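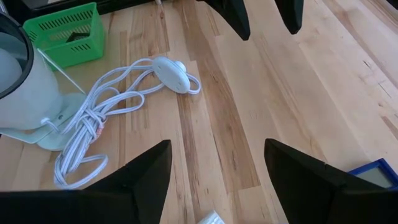 Butcher-block top, shown with a white lamp and a green plastic basket.

The Brarnlow Butcher-Block Tabletop

I've been selling these tops out of my shop for a while now, and the Brarnlow is still the one I'd put in my own house (I did, in fact – it's my desk and has been since I got rid of the old glass one). It's a plain light-colored wood top made from long strips set side by side, and what I love about it is how different the strips are from each other. You get pale blond next to warm honey next to a streak of dark amber, with the grain showing all the way along and a few small knots here and there. If you want a perfectly even color, get the Stuson instead, it's painted and very nice!

People ask me about the thin dark seams between the boards. Those are part of the look on this one and they run the full length of the strips. I wipe mine down with a barely damp cloth, going along the grain, and then dry it right away with a dish towel. No spray cleaners please, and don't leave a wet mug sitting on it overnight.

The top comes oiled. I'd give it another 2 coats once you have it home, a day apart, and then do it again whenever it starts to feel dry under your hand. I use the Bumance oil, but any food-safe wood oil will do fine. The finish has a soft shine to it, so if your table is going by a window or under a bright bulb you'll get some glare at certain times of day. I turned my desk sideways and that fixed it for me.

It's heavier than you'd guess. Get a friend to help you lift it, and put felt pads under anything with a hard base, lamps especially, if you like to slide things around the way I do. A light plastic basket is no trouble at all.

Price is $367 for the top on its own. Legs are extra – the Arumugam set fits without any drilling, and I keep 3 heights in stock. Allow 2 weeks for pickup, a bit longer in June when I'm only in the shop mornings. Custom sizes are possible, just send me your measurements before you order, and please measure the wall as well as the old table!

Questions go straight to me, Vimala Shenoy, through the contact form.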